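4.2 Why people leave the last mouthful

I'll admit this section began as a side question. Tamsin Tipoki and I were coding 502 diary entries on thirst at work, and the word "backwash" kept turning up. People told us, with real feeling (one wrote half a page!), that they won't finish a bottle once it's down to the last inch. So we went back and pulled every entry that mentioned stopping early. There were 82.

Most diarists blamed temperature or taste. A smaller group, 10 in all, said they'd simply opened a new one by mistake and lost track of the first. I do this myself, so I'm sympathetic. Figure 3 has bottles of the ordinary throwaway sort.
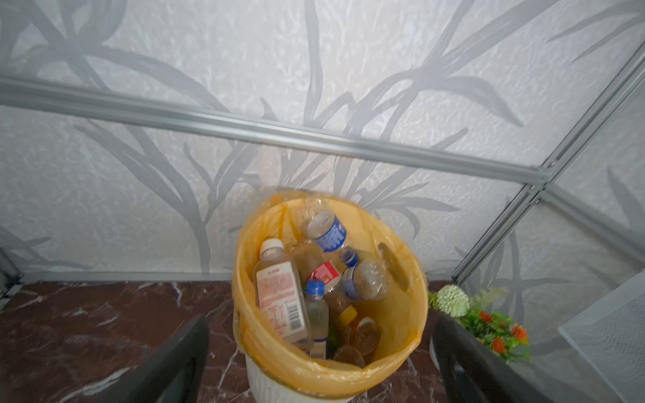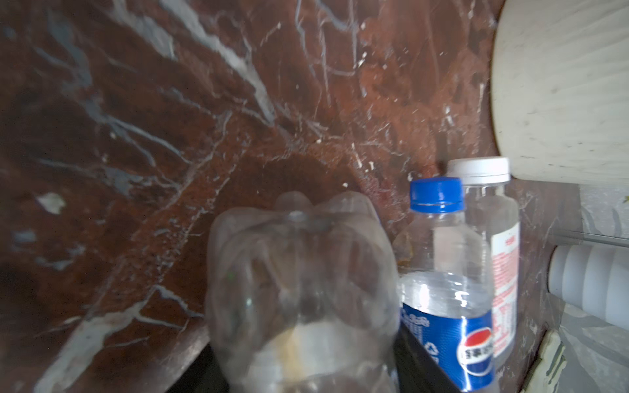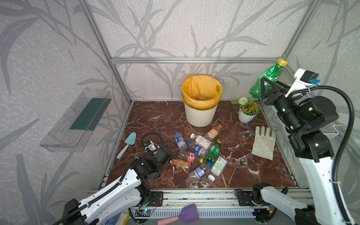 Figure 3. Clear plastic bottles.

What surprised me was how little price came into it. Kazimír Tóth's earlier diaries from the Werel offices, collected in April, had people finishing expensive drinks and dumping cheap ones, and I fully expected to see that again. We didn't. Our diarists left the last mouthful of pretty much everything, tea included, and the ones who paid the most grumbled the most while doing it. I come back to the grumbling in Section 5.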